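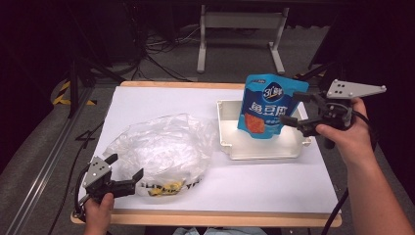 Dry Goods Store and Packing Room: Monthly Inspection Checklist
Mernura Food Share, Patetti Road unit
Completed for March. Started 7.40 am, finished before the first delivery.

Marks used: OK, Action (fix before the next inspection), Urgent (fix today), N/A. Comments go under the item. Leave nothing blank. If an item was not looked at, write "not checked".

1. Outside and entrance

1.1 Door closes fully, no daylight under it. Action
Brush strip is worn at the hinge side. There is a gap wide enough for a pencil, so wide enough for a mouse. New strip to be fitted. Keep the door shut between deliveries until then.

1.2 Bins outside closed and on the hard standing. OK

1.3 Drain cover in place and clear. OK
Leaves cleared during the inspection.

1.4 Outside light working. Not checked
It was already light. Look at it on the next evening shift.

2. Floors, walls and ceiling

2.1 Floors swept, including under the bottom shelves. Action
Main aisle good. Rice and a few lentils under bay 4, left hand side. Same place as last month. The bottom shelf in bay 4 is too low for the wide broom, so use the hand brush.

2.2 Walls free of damp and flaking paint. OK
The patch behind bay 7 has been painted and has not come back. Keep looking at it.

2.3 Ceiling tiles in place. OK
One is stained but firm. Stain is the same size as the pencil outline drawn round it in the autumn.

3. Shelving and storage

3.1 All stock off the floor. Urgent, now done
Four sacks of flour were on the floor by the scales. Moved to a pallet.

3.2 Gap between stock and wall. OK
Bay 2 was tight. Pulled forward.

3.3 Shelf load labels present and readable. Action
The label on bay 6 has faded. The limit is 200 kg per shelf, the same as the bays either side. Print a new one.

3.4 Heavy items at waist height or lower. OK
Tins of tomatoes have been brought down from the top of bay 3, as asked last time.

3.5 Allergen stock kept apart and below other stock. OK
Nuts and sesame on the bottom shelf of bay 8, lids on.

4. Dates and stock rotation

4.1 Oldest stock at the front. Action
Pasta was fine. Tinned fish had been filled from the front. Turned round during the inspection, took most of half an hour.

4.2 Use-by and best-before dates checked. OK
206 packs looked at this month, taken from all eight bays. None past use-by. Three jars of Banero olives past best-before, put in the staff basket with a note.

4.3 Stock sheet agrees with shelves. OK
Sheet says 1,585 items. The shelf count came to the same after one box of Mạc rice noodles was found in the wrong bay.

4.4 Labels in other languages have an English ingredients sticker. Action
Two lines of noodles and one of dried mushrooms have no sticker. Held back on the top shelf of bay 5. They must not go out until the supplier has sent the ingredients in English.

5. Packaging

5.1 Packs unopened, no splits, no bulging. OK
One bag of sugar split at the seam, thrown away.

5.2 Pouches and sachets checked at the seals. OK
Press gently along the bottom seal as well as the top. Leaks nearly always start in the corners.

5.3 Dented tins sorted. OK
Small dents on the body are accepted. Anything dented on the rim or seam goes in the waste.

6. Temperature and pests

6.1 Room thermometer working and read daily. Action
Working, but two days have no reading. Write it down even if it is the same as the day before.

6.2 Humidity below 60 per cent. OK
Reading was 58. That is close. Run the dehumidifier overnight if it goes any higher.

6.3 Bait boxes in place, numbered and untouched. OK

6.4 Moth traps in date. Action
Trap by the flour is full of dust and no use. Replace it.

7. Fire and first aid

7.1 Exit route clear. OK
A roll cage is often left near the back door. Clear today.

7.2 Extinguisher on its hook, pin in, gauge in the green. OK

7.3 First aid box complete. Action
Low on blue plasters.

Carried over from last month: door brush strip (1.1) and floor under bay 4 (2.1). Both must be closed by the April inspection.

Keep this sheet in the green folder by the sink, with the temperature log behind it.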